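旧白色桌面的清洁和细裂缝处理方法

我们办公室有几张白色的桌子,用了很多年。去年八月搬到新的房间以后,我负责整理它们。中文不是我的母语,所以我写得比较慢,也尽量写清楚。希望对有同样桌子的朋友有帮助。

这篇文章讲三件事:怎样清洁有黑点和划痕的白色桌面,怎样处理很细的裂缝,还有怎样让旁边的长桌不再那么乱。

需要准备的东西

软的布三块,颜色要浅,这样能看见擦下来的脏东西。
中性清洁剂一瓶。我用的是 Ullum 牌,别的牌子应该也可以。
白色的纳米海绵一块。
70 度的酒精一小瓶。
水砂纸两种,1,000 号和 4,000 号。
白色的修补膏一支。我买的是 Hament 的小支装,用不完,可以保存。
塑料刮片一个,旧的卡片也行。
纸胶带一卷。

第一步:把桌面上能拿走的东西拿走

小盒子、托盘、瓶子,都先放到别的桌子上。不能移动的设备要先关掉电源,把电线整理到一边。如果设备是别人在用的,请先问一下。我第一次没有问,结果同事不太高兴。

第二步:干擦,再湿擦

先用干布把灰尘擦掉。不要一开始就用水,因为灰尘里的小沙子会在桌面上留下新的划痕。然后在湿布上滴几滴清洁剂,从桌子的一头擦到另一头,方向要一样。最后用干净的湿布再擦一遍。

第三步:处理小黑点和磨痕

湿擦以后,还会剩下一些小黑点。有的是脏,有的是桌面已经受伤了。区别的办法很简单:用棉签沾一点酒精,在黑点上轻轻转几下。棉签变黑,就是脏,可以继续擦;棉签还是白的,就不要再用力了。

磨痕可以用纳米海绵。它其实也是一种很细的磨料,所以亚光的桌面擦太久会变亮,和旁边不一样。我一般只擦十秒,停下来看一看,再决定要不要继续。
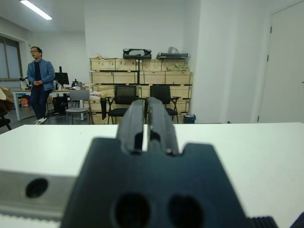
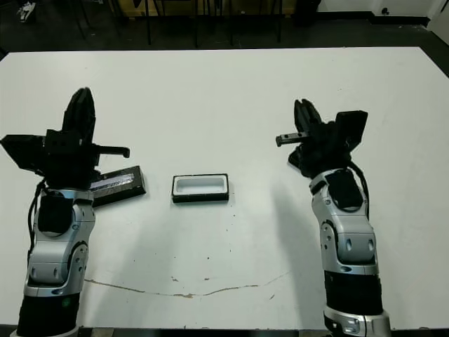
图:房间里的白色桌面。第二张能看到桌面上的小黑点和一条细长的裂缝。

第四步:看清楚裂缝

裂缝和头发丝很像,有时候真的是头发,请先擦一擦再判断。然后用指甲横着慢慢划过去。如果指甲感觉不到什么,说明裂缝只在表面,可以自己修。如果感觉到高低不平,或者按下去会动,就可能是下面的板也有问题,修补膏没有用,最好换桌面。

弯弯的长裂缝,两头常常越来越浅,最后看不见。修的时候要比看得见的地方多修一点,两头各多一厘米就够了。

第五步:填裂缝

1. 用酒精把裂缝里面和两边擦干净,等十分钟。
2. 在裂缝两边贴纸胶带,中间留两三毫米。裂缝是弯的,胶带就要剪成短的,一段一段地贴。
3. 挤一点修补膏,用刮片斜着压进去,再顺着裂缝的方向刮平。
4. 马上把胶带撕掉。等干了再撕,边上会跟着起来。
5. 放一个晚上,不要碰。

第二天用 1,000 号水砂纸沾水,轻轻磨高出来的地方,再用 4,000 号磨一遍。只磨修补的地方,不要磨旁边。旧桌面大多不是纯白,有一点灰,所以修好以后近看还是能看出来一条线。我觉得可以接受。

第六步:把东西放回去

浅的托盘很好用,小零件放在里面不会滚走。底下最好贴四个毛毡垫,移动的时候不会划桌面。硬的盒子也一样。

靠墙的长桌是另外一个问题。显示器旁边很容易堆满瓶子和小东西。我的做法是:每天用的留在桌上,每星期用的放进桌子下面的箱子,其他的放回柜子。衣服不要搭在桌子边上,挂起来比较好。

平时怎么保养

每星期湿擦一次就可以。修过的裂缝,第一个月请不要用酒精擦,也不要放热的杯子。如果裂缝又出来了,可以再填一次,方法一样,但是要先把旧的修补膏刮干净。

修补膏打开以后,盖子要拧紧,竖着放。我的那一支横着放了两个月,口上已经硬了,用牙签挖开才能用。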